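The week Murkelel let go

I have wanted to write about bags for months, and I finally have a good failure to hang it on, so get comfortable!

Murkelel is our two-arm bench cell at Plultus, and the task it has been chewing on since January is putting clothes into vacuum storage bags. Two arms, one bag, a shirt or two. People fold shirts into bags half asleep. For a robot it's one of the nastiest things you can ask, and I love it.

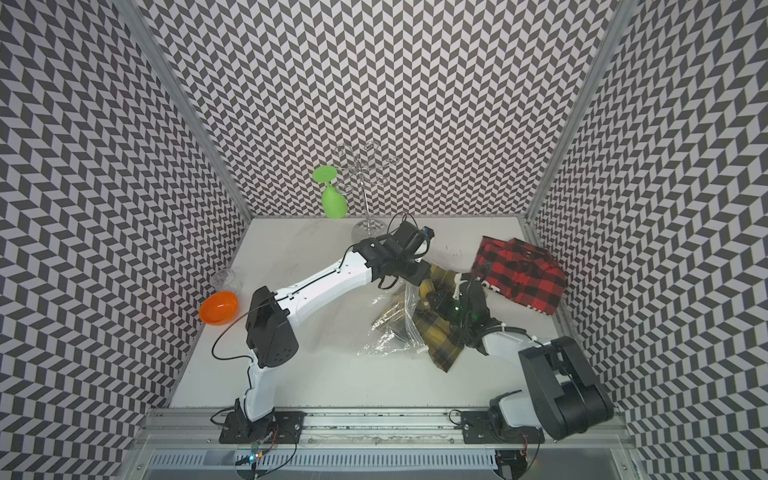 Murkelel mid-session, right gripper down in the yellow plaid.

On Tuesday, a little after lunch, the right gripper opened by itself with the bag pulled tight between the two arms. No command in the log. The left arm was still pulling, so it lost its load all at once, swung back and whacked the frame post hard enough that I heard it through my headphones. I hit the stop. Nothing was broken except a bracket and my calm.

My first guess was the cable, since it's always the cable. I wiggled every connector on both arms and got nothing. Then I reran the same motion with no bag 60 times and it was perfect every time, and that was the really interesting part, because it meant the bag mattered.

So I dug into the current readings. We run our grip control through a little layer we call Tapia, which watches motor current and decides whether the fingers are holding something. Clear plastic is thin and slick, so we had turned the grip force way up. Hold that force long enough and the motor heats up, and at some point its own thermal protection kicks in and cuts the torque. The fingers have a light return spring. Torque goes away, fingers open, bag goes flying.
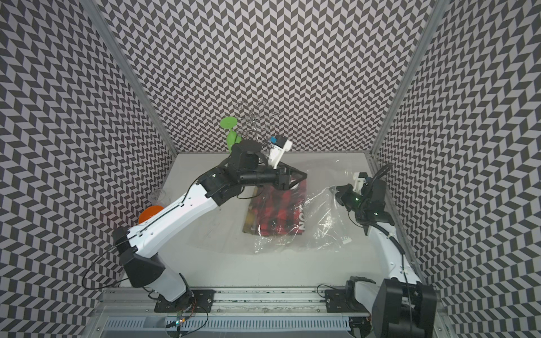
What got me is that Tapia saw all of it. There were 269 temperature warnings in the log before the drop! We were writing them to a file and doing nothing with them, and the state machine went on believing it had a good grip right up to the end. I wrote that logging code. I remember being pleased with it.

The other half of the problem was the left arm. It had no idea its partner could let go, so it was pulling on position alone with no limit on how fast it could move if the load vanished. With my hand in there fixing a fold (which I have done, more than once, and won't again) that would have been a bad afternoon.

Changes so far: grip force is down by a third, any hold longer than 5 seconds drops to a lower holding current, and a temperature warning now makes both arms relax toward each other before anything opens. The left arm also has a speed cap whenever the bag is under tension. 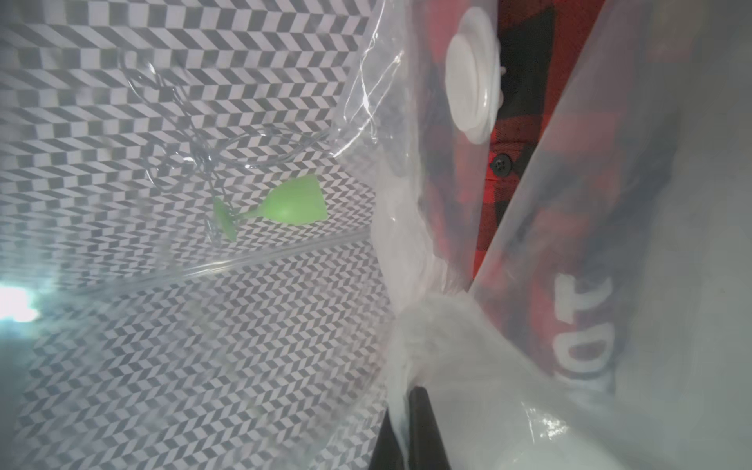 What's still open

The lower force slips on the seam side of the bag. I got 3 slips in one evening, all slow and gentle, and I'll take a slow slip over a surprise any day. I want to try softer fingertip pads from the old Skatov build next, if I can find the box they're in. The speed cap also makes the whole thing feel like it's moving through syrup, so there's tuning to do.

More when I have numbers!

Comments

benchrat: We had the same thing with a spring-return gripper and a tote lid. Check whether the protection resets itself when it cools. Ours did, and it closed again with no warning.

Author: Oh wow, it does reset. Adding that to the list tonight, thank you!

foldedtwice: Why not a gripper that stays shut with power off?

Author: Would love one. Then you need a plan for getting a finger out of it, but yes, it's tempting.

Recent posts

Tapia gets a rewrite
Teaching two arms to share a sleeve
Goodbye to the Skatov build
Why I label both ends of every cable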